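We use cookies to improve your reading experience. Accept all / Manage settings

Reading time: 3 min
Last updated: August

I promised to write how we planned the money for our second arm at Astthorpe. It is a long thread, sorry. I am writing as the person who fills in the purchase forms, so expect spreadsheets more than robots.

Starting point: we had one arm, and a yearly equipment line that was made for laptops and chairs. The question from above was simple: "Can you do it for 3000?" I said yes too fast. Please do not do the same.

The 3000 was the price on the first page of the Rundov quote. It covered the arm and its base plate. The gripper was on page 2. The wrist camera was on page 2 also, in smaller letters, with the word "optional." For our kind of work it is not optional at all.

So, first lesson. Before you ask for any price, write down one full working day of the robot, from switching on to switching off. Everything that it touches or needs in that day must have a line in your table. My first table had four lines. The present one is much longer and I still find gaps.

Second lesson: the fingers. I treated the gripper as something you buy once. Now I budget fingers the same way I budget printer toner. They touch counters, lids and bottles all day, and the surface and the tip are what do the job. We put 400 a year for spare fingers and it is a separate line, so that no one can "save" it in the spring.

The work we are planning for is kitchen work. Small counters, ordinary things on them, little free space between one object and the next.
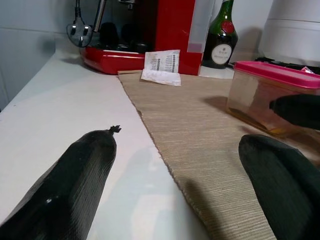
On the counter: the red machine, a green bottle and a food container with a pink lid. Gripper fingers in front.

Look at how much is clear plastic, glass or shiny there. When you compare cameras, ask the seller to test with such objects. The demo from Keskinen used matte wooden cubes and it looked wonderful. I asked if they could repeat it with a transparent box, and they were kind and told me they would come back to me. I am still waiting.

Also look at the distance between the fingers and everything else. Sellers like to talk about reach and payload. In a home kitchen I would ask first how wide the gripper is with the fingers open, and how much room the wrist needs to turn behind it. Ask for the drawing with dimensions and cut the shape from cardboard. We did it, and one candidate was removed from the list on the same afternoon.

Third lesson: the things on the counter are also equipment! Containers, bottles, placemats, a coffee machine. Our finance office wanted to know why a robotics project buys a placemat. Make one line named "test objects" and explain it once, in the beginning. It will save you many emails.

Fourth: shipping and insurance. For the Zidton offer they came to 1852 together, which was a shock to me because the arm itself was the cheapest of all. The box is heavy and it needs a special pallet. Always ask for the delivered price, to your door and not to the port.

Fifth: hours of people. I do not have a good formula. My present rule is that no new arm is ordered until one person has free weeks in the calendar to install it. An arm in a box also loses warranty time. Please check from which day the warranty is counted, it was different in all three offers.

What we decided: we stay with Rundov, we take the camera and the gripper in the same order, and we move the second set of test objects to next year. The total is higher than 3000, of course. I showed the full table and it was approved with only one question (the placemat).

If somebody wants the empty table, write to me and I will send it. The column names are a bit strange, I will clean them first.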